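The tray method: clearing up after dinner with Ionuț Manole

I got to Ionuț Manole's apartment at four in the afternoon, which he told me was perfect because he hadn't cleaned up yet. I'd asked to talk about how he runs a kitchen in 238 square feet (my own is bigger and permanently a mess), and he'd decided we should talk at the table, with everything still on it.

"I don't do counters," he said. "I have 2 feet of counter. I do trays."

He buys them from Lomano, a restaurant supply place near his old job, and he uses them for everything. Dry stuff like rice gets a black one so he can see every grain. Dishes go on a brown one. Scraps and wrappers get dropped in a clear plastic box while he works, and he empties that last. "If it's on a tray, it's one thing to carry. If it's on the table, it's fifteen things." I asked about the rice and he shrugged and said he likes to spread it out and look it over before it goes in the pot, the way his grandmother did.
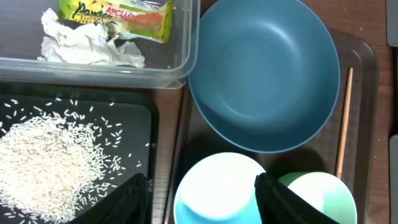
Wrappers first, then everything else

I always start with the dishes, so I was surprised that he leaves them for later. Trash comes first, and he's pretty strict about it! Snack wrappers, tissues, anything crumpled. "People stack plates with paper still in between," he told me, "and then it gets wet and you're peeling it off with your fingernails." I have done this. I did it in September with a whole stack of Ostholm bowls, and I'm still a little mad about it.

He does have a weakness for snacks, which he blames on working late. He once tried keeping them all in one big Hiltetti tin and lasted a month before the tin was full of empties.
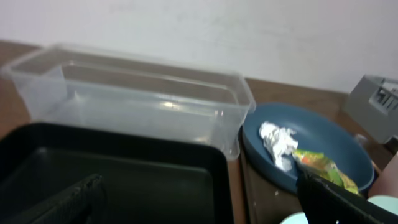 Tissue and wrapper on the blue plate, with the clear box close by.

Cups are where we disagreed. I want mine upright and in a row, and Ionuț really doesn't care. He'll lay them down on the tray, whichever way they land, and take the whole lot over to the sink. His argument is that a cup on its side can't tip over any further (I couldn't come up with a comeback for that). He likes soft colors, pink and mint and teal, and he stopped buying sets years ago, after a Morelli one lost its first cup and he couldn't replace just the one.

"I spent 600 on matching dishes once," he said. "Never again. Now I buy one when I like one."

Chopsticks go on the same tray. He used to have a special jar for the dirty ones, but then he had to wash the jar.
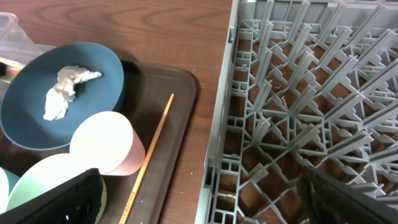 Ionuț says the tray itself should be washed last, crumbs and all, and dried standing on its edge so it doesn't warp. He was also firm that you shouldn't own more trays than you can store behind the door. I'm at one tray so far, and it mostly holds mail.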